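Home Shop Finishes FAQ Contact

Filed under: Wood Finishing, Questions I Get a Lot

Oil, Wax and Small Wooden Things: Your Questions

I sell little wooden things from my shop in Collesberg (toys, stamps, drawer pulls, the odd chess set) and most of my email is about finishes. I've pulled the usual questions together on this page so you don't have to wait for me to get to my inbox, which can take a while in April when the craft fairs start up!

Do I have to put anything on the wood at all?

Nope. Bare wood is fine for plenty of things. It'll pick up grease from your hands and go a bit darker where you hold it, and I happen to like that. If the thing is going to live in a kitchen or get chewed by a toddler, I'd put some oil on it.

Which oil do you use?

Raw linseed if I'm in no hurry, tung oil if I am (well, less of a hurry, neither one is fast). I buy mine from Jääskeläinen, mainly because they'll sell me a small can and I always let the big ones go gummy. Get the pure stuff if it's for a child, and read the label, as a lot of cans that say "tung oil finish" have driers and varnish mixed in.

How many coats?

I do three thin ones. Wipe it on, go have coffee, wipe off everything that's still sitting on top, and leave it overnight. If it feels sticky the next day you left too much on, so rub it hard with a dry cloth and give it more time before you add another.

How smooth should I sand first?

I stop at 400 grit on small pieces. I know people who go way finer, and their work feels like glass, but the oil doesn't soak in as nicely for me when I do that. Knock the corners back a little while you're at it! Sharp corners dent the first time you drop them.

Can I stain it and then oil it?

Yes, just let the stain dry all the way. Try it on an offcut first, please. The same brown can come out patchy on one board and dead even on the next, and the color on the can lid is a fairy tale.

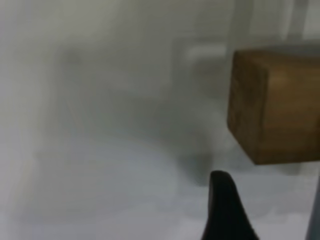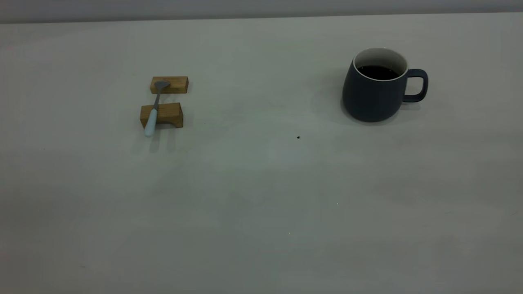 Is beeswax by itself enough?

I used to say yes to this. Then Merja Valtonen wrote in to say that her waxed coasters had gone white and cloudy after one winter of hot mugs, and that plain wax belongs on things you look at and hardly ever touch. She's right about the coasters. I still wax drawer pulls, over oil, and redo them when they start to look dull.

My piece smells weird. Is that normal?

Linseed smells, yep. Put it somewhere airy and out of the way and it'll fade over a few weeks. Don't shut it in a cupboard, that just keeps the smell going (ask me about my sock drawer).

What do I do with the oily rags?

Please read this one even if you skip the others. Rags with drying oil on them can heat up by themselves and catch fire, especially wadded up in a trash can. I spread mine out flat outside, one layer, until they're stiff and dry. A metal can full of water with a tight lid is good too.

Can I wash oiled wood?

Quick wipe with a damp cloth, dry it right away. No soaking and no dishwasher. If the surface goes fuzzy, sand it lightly and put on another coat.

Do you take repairs?

Small ones, if I made the thing. For furniture I send everybody to Veikko Hakala.

Recently added
Why my glue joints kept opening up
Four ways to hang a heavy shelf
Milk paint, a beginner's mess
Shipping to Vuson: what changed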